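Progress note to Consolacion Samonte, Geka household chores project
Nov 24, 2020

Hi Consolacion,

You asked for the short version, so I'll try! The big question is still whether a two-armed machine can tidy up a room without someone hovering next to it, and my answer is still "sort of." Lollik got through 200 runs this period on the tidying chores, and I'm a lot happier than I was when I wrote to you last.

Picking up soft, light things is going well. Moving bigger household stuff is slower – a lamp has a narrow neck and a wide shade, and the arms have to settle on which part to go for before they get anywhere near it.

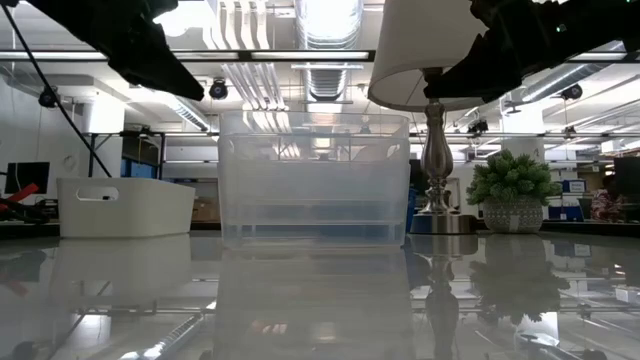
Clear plastic is the one that keeps me up at night. The software looks right through it and gets confused by whatever is on the other side, and shiny surfaces make it worse. We had 46 failed runs, and most of them came down to one of those two things. Selemon is rewriting the part that guesses where an edge is, and I've seen an early version that looks promising (fingers crossed).

Money is fine. The Steiner parts came in under budget, and I'd like to put what's left toward 10 more days of testing in December, if you're okay with that. I'd need a yes from you before I book the time.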